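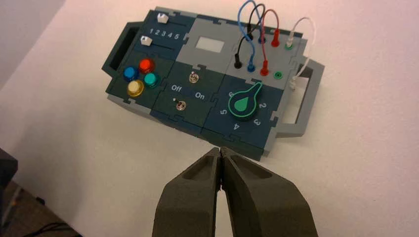 Abimbola asked who would be using the board, and for how long, before anyone talked about buying more of them. Children get bored with a switch once they have flipped it, she said, and the group had heard big promises from Prado before.

**Present:** Abimbola Mohammed, Emerson Cavalcanti, Tài Đinh, Valquíria Vieira (minutes)

**Absent:** Jirayu Thongsuk

**Date:** 8 June 2021

**1. Control board for the Bellport playroom**

Emerson wants 30 boards at $186 each. He likes that the panels lock together like a jigsaw and that there is a handle at each end. Tài asked whether the panels are meant to come apart. Emerson thought so but had nothing in writing. If they do, Tài expects pieces to go missing by August.

The sliders, push buttons and toggles were accepted as reasonable. The dial was not. Abimbola doubts that a four-year-old will connect a pointed knob with a printed number, and she called the "learning outcomes" sheet from Prado thin — one page, no source given.

Valquíria asked what the small blank display window is for. No answer. Emerson will ask.

**2. Labels**

"On" and "Off" are in English only. Tài wants to know if other languages can be had, and at what price. Prado's last quote for custom printing had a minimum order of 400, far more than we need.

**3. Decision**

No bulk order. Two boards on trial at Bellport, if Prado will lend them. Abimbola voted against even that.

**Actions**

- Emerson: display window, spare panels, loan terms
- Tài: label prices
- Valquíria: send these minutes to Jirayu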